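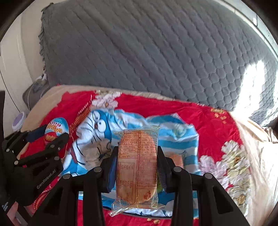

Ticket 2404: Oxygen reading stays at 100 on raceway 6

Status: Closed
Product: Velel oxygen controller, with optical probes
Site: Hokedby trout farm, nursery building
Opened: 2025-04-12

Description of the problem

Good morning. We are a small trout farm and we use your Velel controller for the raceways in our nursery building. On raceway 6 the display shows 100 percent saturation, and it does not move. It was like this yesterday in the evening, it was like this during the night, and it is like this now. The other raceways are going up and down as they normally do, with the low point after feeding.

I know that this value cannot be correct. I measured in the same water with our handheld meter, close to the probe and also at the outlet, and both times the handheld was clearly lower than the display. The fish are eating well and they are not standing at the inlet, so I do not think they are in danger today. But the controller believes there is plenty of oxygen and it keeps the valve for that raceway closed. I have now opened the bypass by hand and somebody must look at it all the time, which we cannot continue for long.

What I have done until now:

Cleaned the probe cap with a soft cloth and fresh water. There was a thin brown film on it, not more than usual. No change.

Checked the cable from the probe to the box. The gland is tight and I see no damage on the outside.

Switched the controller off and on again. After the start the display showed two lines for a short time, and then 100 again.

Looked in the alarm list. It is empty for this raceway. This worries me more than the value itself — a probe which does not move for a whole night should give an alarm, I think.

I did not calibrate again. The manual says that calibration should not be used to hide a fault, and I wanted to ask you first.

Please tell me if I should order a new probe. We have our next delivery of fingerlings soon and I would like to have all raceways in automatic before that.

Added by the customer, same ticket

I forgot to write some things which may be important. The probe on raceway 6 was calibrated in air by a colleague the day before the problem was noticed. I was not in the building. He says that he did it in the same way as always, and that the calibration was accepted. The supply to the box was interrupted for a moment on the same afternoon, when the electrician was working on the feeder line. All other raceways came back without a problem.

I also made a small test. I lifted the probe out of the water and held it in a bucket of water that had been standing without movement under a lid, with a lot of old feed in it. The handheld went down in this bucket very quickly. The display of the Velel stayed at 100. So it is not only a wrong value, it is a value that is not alive.

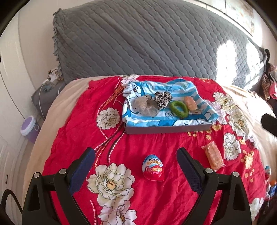

Sureck Support: Thank you for the careful report, the bucket test was a good idea. From what you write, we do not believe that the probe is broken. A probe with a worn cap will drift or jump, but it will almost never give exactly the same number all night. It is more likely that the channel is still in calibration hold. In this mode the controller freezes the last accepted value, and after an air calibration that value is 100. Alarms for the channel are also suppressed while it is on hold. Normally the hold ends by itself when the calibration is saved. If the power fails between "accepted" and "saved," the hold can remain, and it also survives a restart. Could you please go to Service, then Channels, then the channel for raceway 6, and tell us what is written next to State? Please leave your bypass open while you do this.

Answer from the customer

Next to State it is written HOLD. On the other channels it is written RUN. I did not know this page, in our version of the manual it is only mentioned in the part for installers.

There is a line "Release hold" on the same page, but it is gray and I cannot choose it. I tried it with the operator code and also with the manager code. I did not want to try other codes.

One more question, please. If I move the probe cable from raceway 6 to a free channel, can we work like this until it is repaired? We have 2 free channels in the box.

Sureck Support: HOLD confirms it. The line is gray because the controller still waits for the end of the calibration and does not allow a release in the middle. Moving the cable would give you a live value, but the free channel is not connected to the valve for raceway 6, so it would not help with the dosing. Please do it in this order instead:

Put the raceway 6 valve to Manual on the main page, not only with the bypass. The controller can otherwise open or close the valve suddenly when the value comes back.

Take the probe out of the water, rinse it, and dry the cap carefully. Drops on the cap give a wrong air value.

Hang the probe in the shade, close above the water, and wait until the temperature line is stable.

Start the air calibration again from the Service page. When "accepted" is shown, press Save and stay on the page until the State changes.

When it says RUN, put the probe back and compare with your handheld meter before you change the valve to Auto.

Answer from the customer

I followed the steps in this order. The first time, the calibration was refused with the message "temperature not stable." I think I was too impatient, and the door was open with wind coming in. I closed the door, drank a coffee and tried again. Now it was accepted, I pressed Save, and the State changed to RUN.

In the water the display went down at once and then slowly found its place. It is now very close to the handheld. I repeated the bucket test also, and the value goes down as it should. The valve is in Auto and the bypass is closed.

I have looked at the same page on the controller at our other site, Rutherford. All channels there are in RUN.

Two remarks for you, if you allow. A channel on hold should be shown on the main page, even if it is only a small letter beside the number. And after some hours on hold there should be an alarm. With bigger fish and warmer water, for example in July, I do not want to think about the same night.

Sureck Support: Glad to read this. Both remarks have been passed to the people who write the controller software. We cannot promise a date. Until there is an update, please check the State page after each calibration, and after each power failure if somebody was calibrating on that day. We have also attached the installer part of the manual to this ticket. No new probe is needed.

Answer from the customer

Thank you, I received the manual. I have printed the State page and hung it beside the box, and my colleague has read it too. The raceway ran in automatic all night and the curve looks like the others. From my side you can close the ticket.

Ticket closed by Sureck Support. Cause: channel left in calibration hold after loss of power before saving. Parts sent: none.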